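Chapter 8
The Wedding Exclusive: Who Sells It and Who Pays

Most readers of a celebrity magazine think they know how a wedding story comes about. Two famous people marry, a photographer turns up, and an editor decides the pictures are worth a cover. Students tend to arrive in this course believing some version of that. By the end of the chapter you should believe less of it.

Start with the word "exclusive." Printed across a cover, it suggests that a reporter got to something first. In the wedding trade it usually means that a contract was signed months earlier, that the couple's agent chose the writer, and that the questions were agreed on in advance. The magazine has bought access. Whether it has also bought news is a matter we will argue over in the second half of the chapter, and I would ask you not to settle it too early.

Our main case is the Lunder wedding, covered by the weekly Hurier in its issue of 20/06/2018. The package ran to 20 pages. It named the jeweler, the florist, the hotel and the maker of the bridesmaids' shoes, and it quoted the bride on the subject of privacy - at length. Desmond Obi, who edited the magazine's features at the time, later told a trade panel that the piece "wrote itself." Students should take him at his word and then ask who supplied the words.

The jeweler was Brerora, a small firm that few readers had heard of before that week. The article called the bride's choice of Brerora "a love affair that began by chance." By September the firm had put her in its catalog. Was the necklace a gift, a loan or part of a paid deal? The article doesn't say. Readers who wrote in to ask were told that the magazine does not discuss private arrangements, a strange answer from a magazine that had just printed the seating plan.

Then there are the numbers. Hurier claimed that 957 guests attended. The hotel, the Lodhi, had a ballroom licensed for far fewer, and no one on the staff seems to have thought of calling to check. It is a small error, if it is an error. I bring it up in this chapter because it was repeated in more than 100 other articles, each giving the one before it as a source. A figure that has been copied that often starts to look like a fact, and correcting it becomes nobody's job. 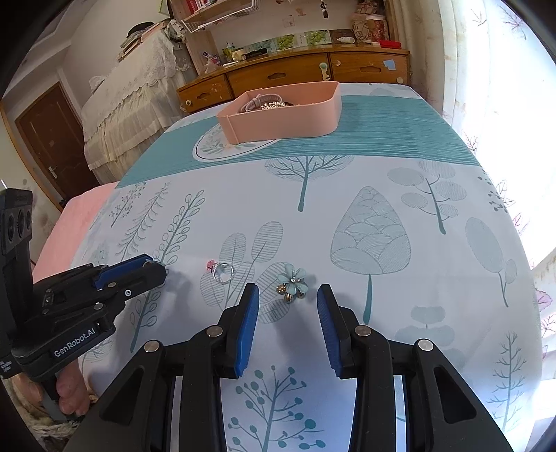
The usual defense is that none of this matters. Celebrity coverage is light reading, the argument goes, and grown adults know what they are buying. I have some sympathy with that view, though I notice it is mostly put forward by people who are paid by the page. Readers can only discount a story for its deals if they know the deals exist. A line of small type would do it, and the line is very rarely there.

As you work through the sections that follow, keep a copy of a recent wedding feature beside you. Mark every sentence that could only have come from the couple or their agent. Mark every brand name. Then look at what is left over and decide who reported it. Section 8.1 begins with the contract itself, and with the clause that gives the couple approval of the headline.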